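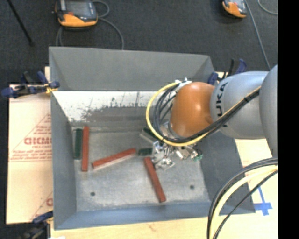

Why Did the Robot Stop? The Story of a Snagged Cable

I work in a robot lab, and the question kids ask me most is "Do the robots ever mess up?" Oh yes. They mess up all the time! Today I want to tell you about one of my favorite mess-ups, because nobody got hurt, nothing caught fire, and I learned a lot from it.

Our robot arm has a job called bin picking. That means it reaches into a big metal bin, grabs a part, and lifts it out. The parts are bars and blocks, and they don't lie in neat rows. They land any which way, like pencils dumped out of a pencil case. For you, picking one up is super easy. You can do it while you're talking to your friend and eating a cracker. For a robot it's hard work, and it has to think about every single bit of it.

We call the project Pravino. The computer program that plans the arm's moves is called Dixit. Remember that name, because Dixit comes back later and it's not looking so good.

What happened

It was June, a bit after lunch, and the arm had been picking parts all morning. Seventeen picks in a row without a problem! I was feeling pretty proud. Then on the next one the arm went down into the bin, twisted its wrist to line up with a bar, and stopped dead. A message popped up on the control screen that said the arm was pushing harder than it should.

My first guess was that the gripper had bumped into the side of the bin. (The gripper is the robot's hand. Ours is a bunch of small metal plates and joints, and it looks nothing like a hand.) So I looked at the gripper. It wasn't touching the side at all. It wasn't even touching the bar yet.

Then I looked at the cables.

Why a robot has cables on the outside

Inside your arm you've got nerves and blood vessels. Nerves carry messages from your brain to your fingers, and they're tucked safely under your skin, so you never get them caught on a doorknob. Lucky you!

Lots of robot arms have wires inside them too. But when you add your own gripper on the end, its wires and hoses often have to run along the outside. Take another look at the picture at the top. See the yellow cable making a big loop by the orange wrist, and the bundle of black ones next to it? They hang in loops because the wrist has to turn. If they were pulled tight, there would be nothing left to stretch when the wrist twisted, and something would snap or pop out.

So you need some slack. Slack means extra length, like the extra bit of leash when your dog is walking right beside you. And what happens with too much leash? The dog walks around a tree and you both get stuck.

That's what our robot did. One of its loops had slipped over the end of a long bar that was leaning up in the bin. When the wrist turned, the loop went tight around the bar, and the arm was suddenly pulling on its own cable. Imagine catching your headphone cord on a drawer handle and then trying to walk away. Yep. Same thing.

So whose fault was it?

Well, not really the robot's. Dixit plans each move by keeping a kind of pretend model of the world. In the pretend world there's a bin, there are bars and blocks, and there's an arm with a gripper. Dixit checks that the pretend arm won't hit the pretend bin. If everything is clear, the real arm goes ahead.

But we had never put the cables in! As far as Dixit knew, they didn't exist. It made a perfect plan for a robot with no cables, and we handed that plan to a robot with plenty of them. Oops.

Cables are tricky to put in a model, because they flop. A metal arm always bends in the same places. A floppy loop can hang a little differently every time, and guessing where it will be is really hard, even for a good computer.

How it knew to stop

This is the part I like best. The arm can feel how hard its joints are pushing. When it moves through empty air, that should take a certain amount of effort. If it suddenly takes a lot more, something is in the way, and the arm quits moving. We call this a protective stop. It doesn't know what it hit. It only knows that something feels wrong, and it waits for a person.

There's another way to stop a robot, and that's the emergency stop button. A person pushes it, and the robot stops as fast as it safely can. Every grown-up in our lab has to know where that button is before they go anywhere near the arm.

You might think I ran right over and yanked the cable loose. Nope! A stuck robot can be like a stretched rubber band. If you free it by hand while it's still powered up, it might jump. First I pushed the emergency stop. Next I checked which way the cable was pulling. Only then did we ease the loop off the bar, nice and slow, and look the whole cable over for damage. It had one little scuff on the outside, so we swapped it for a new one anyway.

What we changed

We shortened the loops a bit, but not too much, and tied the bundle closer to the arm. Then we gave Dixit a big pretend bubble around the wrist. The bubble stands for "cables might be in here." Now if a plan would put that bubble up against a bar, Dixit has to think of a different way in.

We also slowed the arm down to 50 percent speed for a while and ran some 2000 picks to see if it would snag again. It snagged once, on a bar standing almost straight up, so the bubble got bigger.

Try it yourself

Tie a piece of yarn around your wrist and another around your upper arm, with a loopy bit hanging between them. Put a few markers in a shoebox, all jumbled up, with a couple leaning on the sides. Now pick them out one at a time, and twist your wrist before each grab. Does the yarn catch on anything? Try a longer loop, then a really short one. If it catches, stop moving and ask somebody to help you unhook it.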